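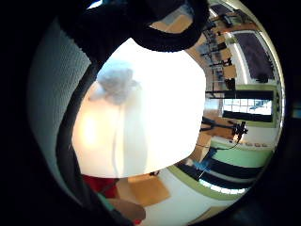
White surface, wood shelves, red fabric weather.

So I finally gave in and got a bin for the soft stuff. You know the soft stuff: the plush toys, the odd bits of fabric, everything that spends its life sliding off the end of a shelf and getting stepped on. I went with a light gray one from Kanoleck, no lid, because I know myself and a lid would stay on for 2 days and then live under the couch forever.

First thing I learned is that the big white table by the window is the best sorting spot in the whole place. Everything shows up on it (crumbs included, sorry). Pick a thing up, look at it, drop it in the bin, go again.

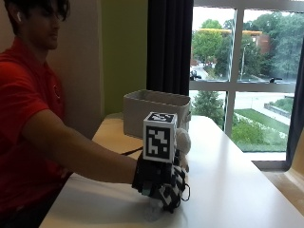 My old system was a drawstring sack from Tramska, and I loved that sack! But you had to tip the whole thing out to find one fluffy creature at the bottom, and then of course it all stayed on the floor until May. An open bin you can just reach into. I set it toward the far side of the table so there's space in front for the maybe pile.

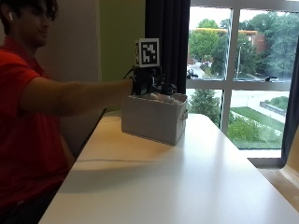

Soft sides are the other thing I'd push for. We had a hard plastic tub when we lived in Brillcombe and it scratched every surface it met. Fabric gives a little, it's quiet, and you can cram in one more thing than you should. It does slump if you don't fill it — I can live with that. 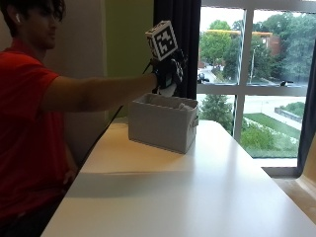
Issue 40

Next up is the shelves, and I'm dreading those. I keep looking at a set of little Moroz dividers and closing the tab again. If you have them, tell me whether they stay standing up when the shelf is only half full, and whether the small size fits a narrow shelf.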